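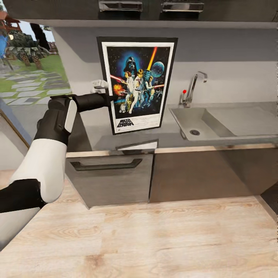 **Clarnadix moves Munteanu vs. Politis to the main event after Czerwiński withdraws**

The September card of Clarnadix in Grikberg has lost its headliner. Mieczysław Czerwiński, who was going to defend his bantamweight belt against Higinio Quintero, has a broken bone in his left hand and cannot fight, the promotion confirmed in the morning. The bout between Darius Munteanu and Gerasimos Politis, until now the second fight from the top, becomes the main event and will be contested over five rounds.

Quintero remains without an opponent for the moment. The promotion wants to keep him on the card and says it is speaking with the managers of several fighters, but it did not give names.

Czerwiński was hurt in sparring at Spanos, the gym in the old harbor district where he has prepared for all of his fights as a professional. According to his coach, Iraklis Chrysikopoulos, the champion threw a left hook in the last round of the session and it landed on the elbow of his training partner. He finished the round. The hand was swollen when the glove came off, and the X-ray in the evening showed the fracture.

"He asked me the same night if we can fight only with the right hand," said Chrysikopoulos. "I told him that I have seen this fight before and I did not like how it ended."

The coach was speaking of his own career. Chrysikopoulos went into his last professional bout with an injured hand, could not defend the takedowns, and lost by submission in the second round. He has told this story in many interviews, and it seems he told it again to Czerwiński, who accepted to withdraw before the doctor had written the report.

No surgery is planned at this moment. The hand is in a cast and will be examined again after the event. Clarnadix has not spoken of an interim title, and Czerwiński keeps the belt.

### Five rounds for two men who never needed them

The change is a large one for both new headliners. Neither Munteanu nor Politis has ever been scheduled for 25 minutes. Munteanu is known as a fast starter, with heavy low kicks and a good right hand, and in his last bout he looked tired when the third round began. He won that night on the cards of two judges, and a part of the public whistled at the decision.

Politis is the contrary type of fighter. He wrestles, he holds his opponents against the fence, and he wins rounds that are not always pretty to watch. He has six wins in a row, most of them by decision. When the matchmakers called him about the longer distance, he said yes before they mentioned the money, at least in his own version.

"For me two more rounds is a gift," Politis said by telephone. "Darius has to think now about how he spends his energy, and he does not like to think about this. He likes to go forward. I respect it. It is nice for the people. But in the fourth round he will be heavy and I will still be there."

Munteanu answered a few hours later, after his afternoon training. He sounded less sure about the subject of the fourth round and more sure about the first.

"Everybody tells me about the fourth round. My mother also called me about the fourth round," he said. "Gerasimos must first come through the beginning. I did not change my preparation very much. We added some running and some longer sparring, and that is all you can do in this time."

His team did ask for one thing. The fight had been signed as a catchweight at 63 kilograms, and the camp wanted to know if the limit could be raised a little, given the longer distance. Politis refused. The contract remains as it was, and Munteanu's manager said that they will not return to the question.

The catchweight itself was already a compromise. Munteanu has fought most of his career as a featherweight and would like to stay there, while Politis prefers bantamweight and wants to be next in line for Czerwiński. A win over Munteanu at this limit would not formally give him a title shot, but the promotion has few other candidates, and Quintero's situation is not clear.

### Quintero wants to stay on the card

Quintero received the news while he was already cutting down his meals. He has been preparing for this title fight since spring, and he had to wait for it longer than he expected, because the first date was moved when the arena was not available. He wrote a short message to his followers in which he wished Czerwiński a good recovery and asked the promotion to find him "any serious man" at bantamweight.

His manager was more direct. He said that Quintero will take a three-round bout against a replacement, but that the title shot must be guaranteed in writing for when the champion is healthy. In his opinion a fighter who has made the whole camp should not go to the back of the line on account of an accident in another gym. Clarnadix replied that it understands the position and that the conversation is friendly. It did not say if the guarantee will be given.

One possibility which has been mentioned by fans is to put Quintero against Politis for an interim belt and to leave Munteanu for a later date. The promotion rejected this quickly. Munteanu sells many tickets in Grikberg, where he has lived since he was a teenager, and the local part of the public comes mostly for him. There is also the matter of styles. Quintero and Politis have trained together in the past, and both have said before that they would fight each other only for the real title.

If no opponent is found, Quintero will be paid his show money and will be present at the arena as a guest. His manager said they would prefer not to discuss this option.

### Tickets and start time

The event stays at the Bristex Arena and all tickets remain valid. People who bought seats in order to see the title fight may ask for their money back at the place where they bought them, until the evening before the weigh-in. The promotion says that about 63 percent of the seats were sold before the change.

The start of the main card moves from 8 p.m. to 7:30 p.m., so that the five-round bout does not finish too late for the last tram. The preliminary bouts are not affected, with the exception of the women's flyweight fight, which goes up to the main card and takes the place that became free. It stays at three rounds.

The weigh-in will take place in the foyer of the arena and is open to the public. Czerwiński is expected there, and Chrysikopoulos will also work on the night itself, as he has another student from Spanos in the preliminary bouts, a young lightweight who makes his first appearance for the promotion.

"The boy was nervous that all the attention would be on Mieczysław," the coach said. "Now he has Mieczysław in his corner to carry the bucket. With the right hand, of course."

Clarnadix expects to announce a decision on Quintero before the end of the week.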